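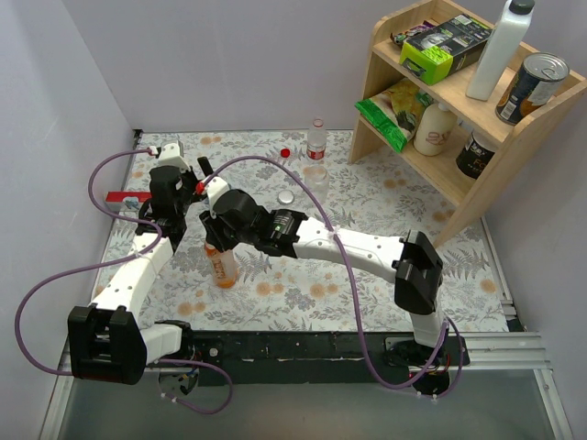
A small wooden shelf for groceries, set at the back of a table with a leafy cloth.

Search this site Type and press enter

How to sort out a small grocery shelf without losing your whole Saturday

I have been putting off my little shelf since the beginning of March, and I suspect plenty of you have one just like it (the sort that starts out with two tins on it and ends up holding everything you carry in from the car). So put the kettle on, and let's do it together. Mine took 30 minutes, with a pause for a biscuit.

Start by laying a cloth over the table. I'm fond of a pale one with ferns and flowers, but an old sheet will do nicely. Bring the loose things down on to it and stand them up where you can read the labels. Bottles go together, then jars, and boxes can lie flat near the side. 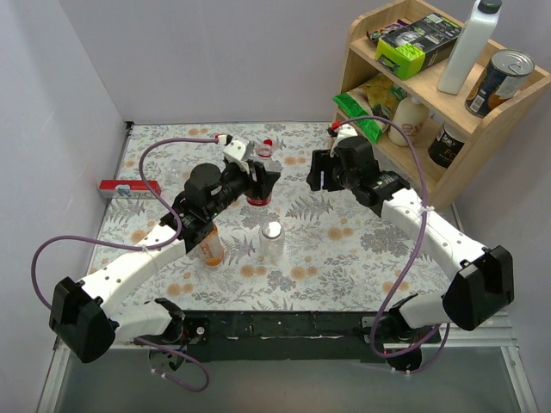

Next, have a good look at the dates. Anything with less than 20 days left goes at the front, and anything past its best goes out, however much you paid for it. Wipe round the jar lids too, as they do get sticky!

Now for the shelf itself. With two levels, I like the tall bottles and the tins up top, where there's nothing above them to knock, and the smaller bottles and snack bags underneath. Turn the labels to face you. My friend Nabila Tambunan puts all her snacks on the bottom level so that her boys can help themselves, and I've happily copied her.

Toothpaste and other bathroom bits really ought to live somewhere else, so pop those in a bag by the door and take them up when you next go.

Leave a little gap at one end for whatever comes home from the Brollgate market next week. If your shelf wobbles when it's full, try a folded bit of card under one foot and move the heavier tins towards the middle.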